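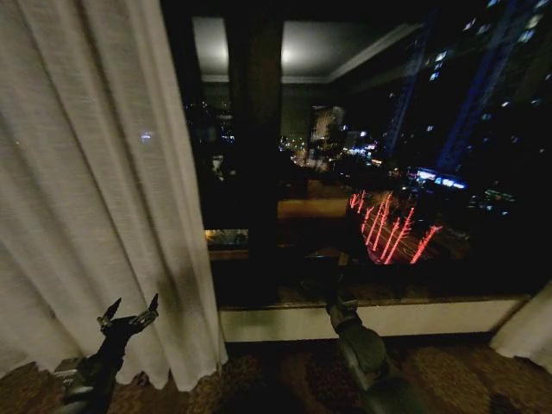 Figure 1. Sheer curtain partly covering a large window.

Sleeping Under Streetlights: A Project on Night Light in Ivcombe

Our group wanted to know how much light gets into people's bedrooms at night, and we had so much fun finding out! Two of us live on the Valderrama side of town, where the new street lamps went up in June, and we had both been grumbling about bright rooms ever since.

What we did
We put a short survey through doors in Ivcombe and Cikville and got 368 replies, far more than we had hoped for. We asked what kind of curtains people had, how close the nearest lamp was, and how well they slept. Then we took light readings in bedrooms on 26th October, with all the house lights off.

What we found
Thin curtains were the most common kind by a long way, and people who had them were the most likely to say that light bothered them. Thick lined curtains did much better, but light still came in at the top and sides - a gap the width of a finger was enough to change the reading. We loved that part, and spent a whole evening moving one curtain back and forth.

Problems
Our meter gave odd numbers twice and we had to throw out 2 readings. Cloudy nights also looked brighter than clear ones in Cikville, and we would love to test that properly next term.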